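**Ticket 796: Workshop heating cuts out after a few minutes**

Opened by: Brittany Sandhu
Assigned to: Brock Lapointe
Site: Pundach, back unit
Equipment: Vamix wall heater, Parkitell thermostat
Priority: 3

**Reported problem**

Heater starts on the morning schedule, runs for 15 minutes, then shuts off with the thermostat still calling for heat. Display shows no error code. Switching it off and on at the wall gets another 15 minutes out of it. Started after the thermostat batteries were changed.
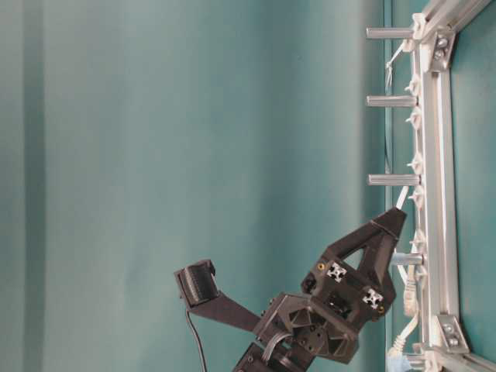
*Back unit, teal backdrop and aluminum frame.*

**Log**

8:10 a.m. (BL) Checked the schedule. Start and stop times correct, clock correct. Set to manual hold at 68. Heater still cut out.

8:40 a.m. (BL) Filter was gray with lint. Vacuumed and refitted. No change.

9:25 a.m. (BL) Went through the installer menu. Item 4, maximum run time, was set to 15 minutes. Brittany says she never opened that menu. My guess is it went back to default with the battery change, but the manual doesn't say so either way.

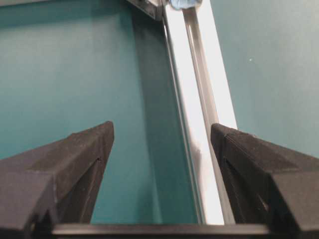

Lint is going to come back on that filter if it only gets cleaned when something breaks. It should be on the monthly list. Dust settles on everything in that unit, and you can see specks of it on the black gripper fingers, so the heater intake will be pulling it in too. Spare filters are in the Machala cabinet, second shelf.

9:50 a.m. (BL) Maximum run time set to Off. Manual hold on.

11:30 a.m. (BL) Heater has held since the change. Put back on schedule.

**Still open**

- Brittany to confirm it runs through tomorrow's morning start
- Write the installer settings on a card and tape it inside the thermostat cover

Status: pending confirmation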